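Making a bed with tight corners

Strip the bed down to the mattress and leave it uncovered for 30 minutes before putting on clean sheets. Vacuum the seams and the edge piping with the upholstery nozzle. Rotate the mattress head to foot every 3 months unless the maker's label says otherwise.

Fitted sheet. Locate the care label first. On most sheets it is sewn at a bottom corner, but check one of your own and remember which. Seat one head corner, then the foot corner diagonally opposite, then the other two. Pulling both head corners on first puts all the strain on the last corner and shortens the life of the elastic. If a corner keeps riding up, measure the mattress with its topper on. A pocket needs to be deeper than that figure by at least an inch.

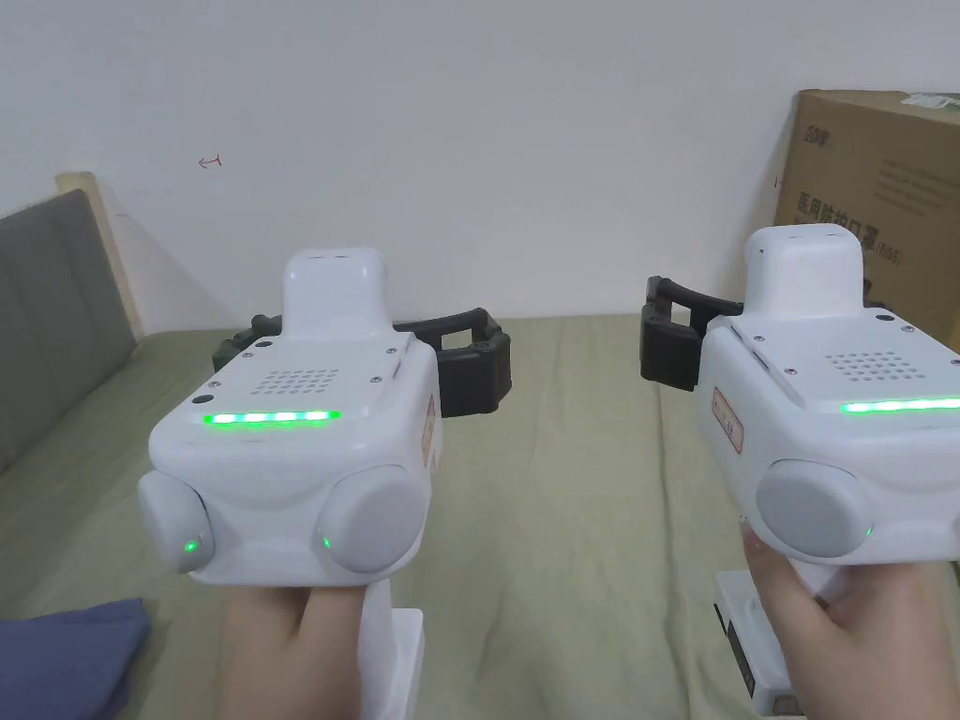
Flat sheet. Center the fold line on the mattress and let 12 inches hang over the foot. Tuck the foot end first, working from the middle outward. For the corner, lift the side edge of the sheet, lay it on top of the mattress at 45 degrees, tuck the part still hanging, then drop the flap and tuck that. The job takes two free hands, one to hold the fold and the other to tuck. With a handle in each fist, as with the two white units held up in front of the bed, there is no way to pinch a fold flat, so put down whatever you are carrying before starting. Keep the palm down when tucking. It saves the knuckles on a slatted base.

Blanket. Set the top edge 5 inches below the top of the sheet and turn the sheet back over it. Tuck blanket and sheet together only at the foot if the sleeper runs warm.

Duvet covers. Turn the cover inside out, reach in, grip the two far corners along with the duvet corners, and shake the cover down over the top. Ha-neul Wang wrote in to suggest a clothespin on each corner until the closure is buttoned. Spring pins hold better than the one-piece kind.

Storage. Fold each set and put it inside one of its own pillowcases. Mark the size on the hem with a laundry pen.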